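Woven baskets creaking and shedding in heated rooms – soak, mist or oil?
Materials and Repair > Basketry and cane
Thread started 2020-01-10

semdesmet
Member

I look after the storage baskets for a play library in Tronville. They sit on open shelving in a room with radiator heating. Since the heating season started, the older ones creak when lifted, and short splinters come off the weavers near the corners. The hygrometer (a Ternico wall unit, never calibrated by me) has stayed below 40 percent relative humidity during opening hours.

The supplier's leaflet says to wipe with a damp cloth. A colleague says to soak them in a tub once a year. Another source says to oil them. These can't all be right for the same material.

Questions:
1. Does brief wetting restore any flexibility, or does it only last until the next day?
2. Is oil of any use on a finished basket that already has some kind of coating?
3. Is the creaking itself a sign of damage?

The baskets are used daily by children, so whatever goes on has to be fully cured before they go back out.

rianne_vd
Senior member

First find out what they are made of. "Wicker" describes the construction and says nothing about the fiber. Willow, rattan core, paper cord and plastic strand are all sold under that word and they do not take the same treatment. Paper cord should not be soaked under any circumstances. Plastic gains nothing from it.

On 1: water goes in quickly and comes out quickly. In a room at your humidity, an uncoated basket will be back to its previous moisture content within a day or two. Soaking makes sense before a repair, when you need to bend something. As maintenance it mostly adds swelling and shrinking cycles, and those loosen the weave.

On 3: creaking is strand moving against strand. The weave has shrunk and has some slack. Splinters are a separate matter.

corkramer
Member

I disagree on soaking. I have misted mine every winter for years, inside and out, with plain water, and let them dry in the shade. They creak less and the corners hold. Those I left untreated in the attic cracked at the handles.

A full tub soak is excessive, I agree with that part. Misting is not the same thing.

rianne_vd
Senior member

Attic baskets went through summer heat as well, so you are comparing two variables. Did you weigh any of them before and after? Without a weight you don't know if there was any lasting uptake.

corkramer
Member

No weights. I go by sound and by how far a handle will bend.

semdesmet
Member

Thanks both. I don't know the fiber. The box label says Maltano and "natural weave", nothing more. Most of ours are low and wide, rectangular with rounded corners, brown, with a tight regular weave and a thicker braided edge along the rim. The sides flare slightly. The floor is woven flat with horizontal ridges, and on this type the back wall lets small points of light through. 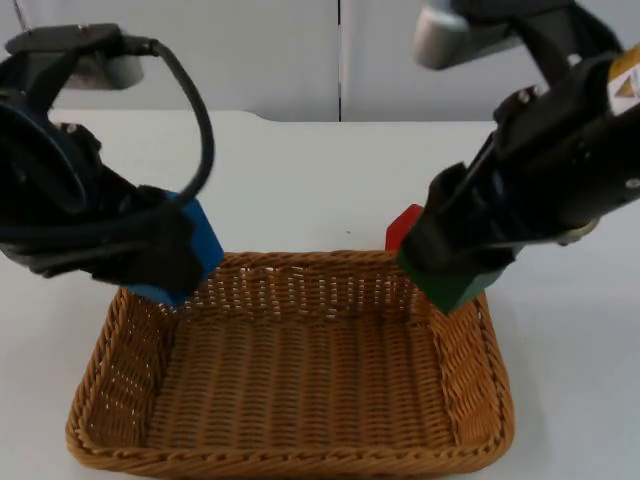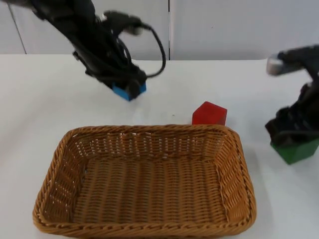
femke_d
Moderator

Fiber ID first, and you can do it at home. Look for a cut end, usually under the base or where a weaver has been tucked behind a stake.

– Rattan core: solid, with visible open pores across the whole cut face. You can sometimes blow air through a short length.
– Willow: a distinct pith in the middle, wood around it, sometimes traces of bark.
– Paper cord: unrolls if you wet the end and pick at it with a pin.
– Plastic: a drop of water beads, and the cut face is uniform.

A photo won't settle it, as color tells you very little. Brown can be natural, steamed, stained or printed.

Next, test for a coating. Put a drop of water on the outside wall, low down. If it stays as a bead, there is a film on the surface, and neither misting nor oil will get through except at breaks. If it darkens the strand, the surface is open.

Both sides above may be right for different baskets. Cor's sound uncoated.

c_verbruggen
Member

Different Cor, for clarity. I repair chair seats and the occasional basket.

On oil: if there is a film, skip it. It sits on top, stays tacky and collects dust. On open rattan core, a thin coat of a drying oil does slow down moisture exchange, but it also darkens the strand and can't be removed later. I used Bosman furniture oil on 2 baskets and would not do so again on anything handled by children. The smell was still there after 4 weeks.

Also, oil-soaked rags can self-heat. Spread them out flat outdoors to dry before they go in the trash.

For splinters at the corners: cut them flush with side cutters, sand lightly along the strand with fine paper, and seal the spot with dewaxed shellac. Don't pull them. A pulled splinter opens the strand further down.

corkramer
Member

Agreed on oil. I never use it. For the record, mine are uncoated willow.

rianne_vd
Senior member

That explains most of the difference between us. I still hold that the effect of misting is temporary, but on open willow it is harmless if they dry properly.

The room matters more than any treatment. Move the shelving away from the radiator before anything else. And check the hygrometer with the salt method: damp table salt in a bottle cap, sealed in a bag with the sensor overnight, should read 75 percent. If it is off, write the offset on the back.

semdesmet
Member

Results so far.

Cut end under the base: solid, pores visible across the face. I take that as rattan core. The water drop beads on the walls and soaks in on the underside, so presumably the coating was sprayed from above only.

Salt test: the Ternico reads low by 2 points. The room is still too dry.

I have moved the shelving to the inside wall and ordered dewaxed shellac flakes. What dilution for the corners?

c_verbruggen
Member

Thin. 200 grams of flakes per liter of alcohol is the upper limit for this, and I would go to half of that. Brush it on, wait, then a second coat. Mix only what you will use this season. Old shellac doesn't harden properly.

femke_d
Moderator

If the underside is open, leave it open. Sealing it now would trap whatever moisture difference there is between the faces, and flat floors warp easily.

semdesmet
Member

Noted, corners only. I will weigh one basket each week on the kitchen scale through February and post the numbers in this thread.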